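Re: 1238 table-clearing demos, is it enough?

Stimis set, teleoperated, two arms. A spoon in the right gripper in the first, a glass in the second.
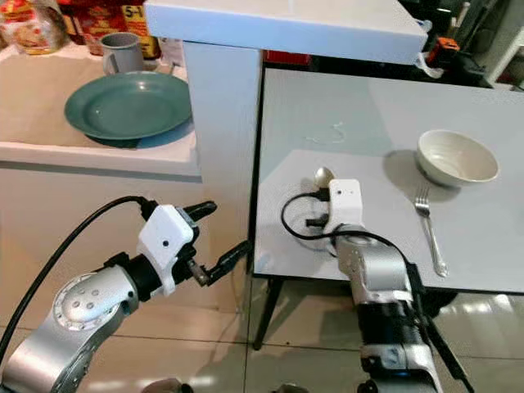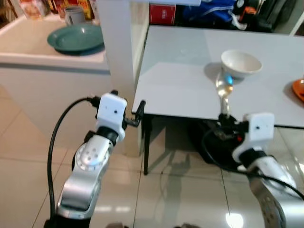
Telma Vergara

Training starts in June. Thoughts?

beddoe_t
Same teal plate on the counter both times. You'll get a policy that knows one kitchen.

Tudur Rees
Disagree, 200 in one room is fine for a first pass.

beddoe_t
Fine for a demo video. Has anyone tried a second room?

Telma Vergara
Not yet. 100 of them are glass only.

beddoe_t
Then I don't buy the 1238.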